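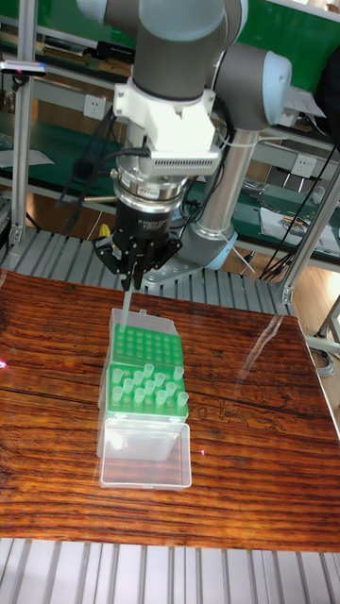
Drerkari: a little collection of terrace chants

Hi! Drerkari is my collection of songs and chants from home games at Firkell, a lower-league soccer club I've followed since I was a kid. There are 400 entries in this release. Each one has the words as sung, the tune it borrows (if I could place it), and a few notes on when people tend to start it up.

I began typing these out because I got tired of arguing in the car about what the second verse of the bus song was. Then other people started sending me theirs, and it grew.

What you get

chants.csv is the main file, one chant per row
tunes.csv lists the melodies, with alternate titles
notes.txt is my own rambling, read it or don't
old/ holds version 2, kept so links don't break

Columns in chants.csv

id: a plain number, never reused
words: the full text, with line breaks written as a slash
tune_id: points at tunes.csv, blank if I have no clue
mood: one of 6 labels (happy, rude, nervous, angry, sad, silly)
where: home end, side stand or away trip
source: heard, sent or printed
kids_ok: yes or no

Mood is the one people email me about. It's my call and only my call, so the same song might feel happy to you and nervous to me. "We'll Be Home for Supper" gets sung when we're winning easily and also when we're hanging on by our fingernails, and I went with nervous. Feel free to relabel your copy!

Where the chants came from

Most I heard myself and wrote down at halftime. Nearly 100 were sent in by other fans through the Sustotness message board (thank you, Sustotness people, you have terrible spelling and wonderful memories). The rest are from old programs and a song sheet somebody left on a seat. If two versions disagreed I kept both and gave them separate ids.

There's no audio in here. I recorded a bit early on, but you could pick out people's voices and private chatter, so I deleted all of it.

Things to watch out for

The kids_ok column is strict. One mild swear word and it's a no. If you're putting together a song sheet for a school visit or a family section, filter on that and then still read every line yourself, please. I've also left out anything that goes after a player's family, race or religion. Those chants exist, I've heard some of them, and I don't want to be the person who hands them on.

Away trips are thin. I don't drive at night anymore, so that part leans heavily on what other folks sent.

Opening the files

Everything is UTF-8. Some spreadsheet programs guess wrong and turn the accents into soup, so pick the encoding by hand when you import. I tidy the text with Từ, a small script of mine that fixes curly quotes and doubled spaces. It's in the tools folder and you don't need it just to read the chants.

Using it

Sing them, print them, stick them in a fanzine. A credit to Drerkari would be nice. Please don't sell the list by itself.

Changes

Sun 22 December: fixed the tune links for the goalkeeper songs, and split the bus song into two entries (I lost the argument)
July: added the kids_ok column and the first batch from the message board

Still to do: the drum patterns. I can't read music, so if you can, write to me through the board.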